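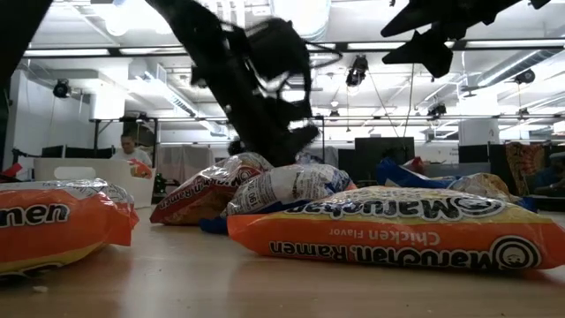 Ok so I said I'd write up how our squadron's overnight field exercise went, now that I've slept. I was in charge of food this year, which I've never done before. If you've fed teenage cadets outdoors you already know where this is going. Ramen! Six packs on a table looks like a decent stash, chicken flavor right at the front, and I'm telling you a hungry flight of 14-year-olds sees that as a snack before the actual meal.

First thing, the site. We had Fistemstead for the night, same as last May, and the long field behind the huts was still soggy. Dirk Jacobs took the advance party up on Wednesday to mark out the shelter area and texted me one word: "boots."

Navigation leg started at 2000. Three teams, one staff member shadowing each. My lot were led by a first-year corporal who had never had a team of her own and she was so good?? Took a bearing, checked it, made everybody else check it, off we went.

The other two teams met each other at the wrong gate and each insisted the other one was lost. Thijs Hendriks was shadowing one of them and let it run for a while before he stepped in. I'd have cracked in 2 minutes.

Stoves. We've moved to a one stove per pair rule and I'm never going back. Last year it was one per four and you'd get one kid cooking and three kids wandering off toward the trees. Everybody cooks, everybody scrubs their own pot. The scrubbing is still a work in progress, lol.

Also please, if you run one of these, weigh the packs before you leave. We had a cadet with a full size pillow AND a hardback book in there and no spare socks. Nathalie Maes did a kit check in the parking lot and pulled out a hair dryer. For a field.

Sleep: not much. Quiet time was 2300 and the giggling went on until well after that. I had the 2 a.m. fire watch with Lajos Fekete and we mostly talked about whether the minibus would start in the morning (it did, second try).

Money, as a few of you asked. The whole thing came in under 600 with the site fee and transport, and the cadets paid for their own food on top. Happy to send the spreadsheet, it's ugly but it works.

Next one is a day hike, no overnight, and I've already told the boss I'm not doing food. Does anybody have a good kit list for first-timers I could steal? Ours still says "mess tin x3" and I have no idea why.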